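[cell-users] Gripper drops onto plate after protective stop, Flulton cell
Wednesday, April 20, 2022
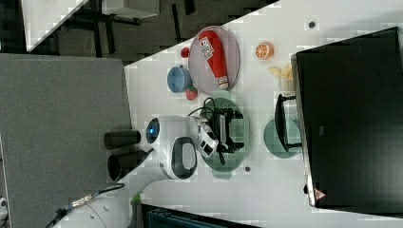

Flulton cell, gripper over the green plate.

Replying on list, as at least one other site is running the same release.

> We are seeing something similar at Histton. After a protective stop
> the arm is released, the operator presses resume, and the first move
> goes straight down instead of up to the hover height. Only happens if
> the stop came during the approach. We have blamed the table height
> so far. Can you say which settings you have for the retract, and
> whether your log shows the stop before or after the gripper close
> command? We have not been able to make it happen on purpose.

It is not the table height. We checked ours against the fixture block and it was within 2 mm of the value in the config, before and after.

Our log shows the stop before the close command. The order is:

1. Approach starts from hover, gripper open.
2. Force on the wrist goes over the limit, protective stop.
3. Operator clears the stop and presses resume.
4. The sequencer reads the last target it sent, which is the grasp pose, and sends it again.
5. Arm moves down. Second stop, this time with the fingers against the plate.

Step 4 is the fault. The retract is only queued when the close command has been acknowledged. If the stop comes earlier, there is no retract in the queue and resume has nothing to do except repeat the approach. That fits what you describe.

Retract settings here are the defaults from the Tehrani package: lift 30 mm, then hover. We have not changed them and I don't think they matter, given that the lift is never called.

To reproduce it, run the plate task at reduced speed and raise the table height in the config so that the arm expects the plate higher than it is — no, sorry, the other way, lower it, so that the fingers reach the plate early. We got the repeat approach every time with the stop in the approach phase, and never with the stop after close. Keep a hand on the emergency stop and use a plastic plate.

Two other things from the log which may or may not be related:

The wrist force reading is not zeroed again after the stop is cleared. We saw an offset carried into the next move, so the second stop came later than it should have. I would treat this as the more serious of the two. A person clearing items off the table at that point would be relying on a limit that is no longer the one in the config.

The status light on the arm does not change between "stop cleared" and "ready". The operator here took it to mean that the arm would wait for a new task. The wording in the Cotivthorpe operator sheet says the same thing and is wrong for this release.

What we are doing for now:

- Resume is disabled on the panel. After any protective stop the task is cancelled and the arm is jogged up by hand to hover.
- Force zero is run from hover, gripper open and empty, before the next task.
- Hands stay off the table until both are done. This includes picking up the small items, which people tend to do without thinking.

The fix I have on a branch queues the retract at the start of the approach and drops it once the close is acknowledged. It is a small change in the sequencer, starting at line 595 of the task file. I have run it in simulation for 1,000 cycles with stops put in at random points and had no repeat approach. It has had very little time on the real arm and I would not put it on a cell that people work next to yet.

The force zero is a separate change and I have not started on it. If Histton has a log with the raw wrist readings on both sides of the stop, please send it. Ours only keeps the filtered values, and the filter hides most of what I would like to see.

One question back: do you have the joint brakes set to engage on protective stop, or only on emergency stop? Ours is emergency stop only. If yours is different, the sag during the stop can be left out of this altogether.

--
Flulton cell maintenance
To leave this list, send a blank message with "unsubscribe" in the subject line.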